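## Tool library: what a year!

The Lestton Tool Library has just closed the books on its first full year in the old Verhoeven building, and we can't quite believe the number. You borrowed 3,341 items! That's hedge trimmers, tile cutters, sash clamps, the good wallpaper steamer (and the other wallpaper steamer), and one very popular post-hole digger that has hardly spent a night at home since autumn.

We set out hoping for 2,000 loans, so thank you. It's been a joy seeing what you've made with them. Someone on Sollach Street rebuilt an entire front verandah on a string of weekly loans, and the Unen Road community garden put in raised beds with our saws and drills, then brought us a bag of silverbeet.

A few changes from October:

- Wednesday evenings are back, 5.30 to 8 pm, for pick-ups and returns.
- You can now keep hand tools for 2 weeks. Power tools stay at one week, as there's usually a neighbour waiting.
- Please brush the dirt off garden tools before they come home. A stiff brush and a dry rag will do it.

Ryan Mottram is running his sharpening nights again too, and if you missed them last time, do come along. Bring a chisel, a plane blade or those secateurs you've been swearing at, and he'll show you how to get a proper edge on a plain oilstone. I went in thinking I knew how and came out with a chisel that shaves the hair off my arm (sorry, it's my new party trick). There's tea, and the colour-coded biscuit tins are labelled for allergies.

We're also after donations for the lending shelves. Spanners in odd sizes, long-nose pliers, spirit levels and decent wood rasps all go out the door as fast as we can tag them. A bit of surface rust is fine, we quite enjoy cleaning it off! Cracked handles are fine too if the head is sound. Drop them at the side door during opening hours. 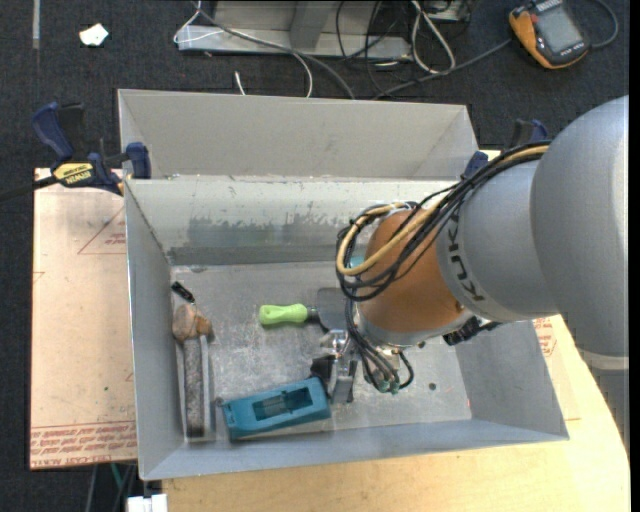

*A few hand tools in a metal bin, with a KUKA arm reaching in.*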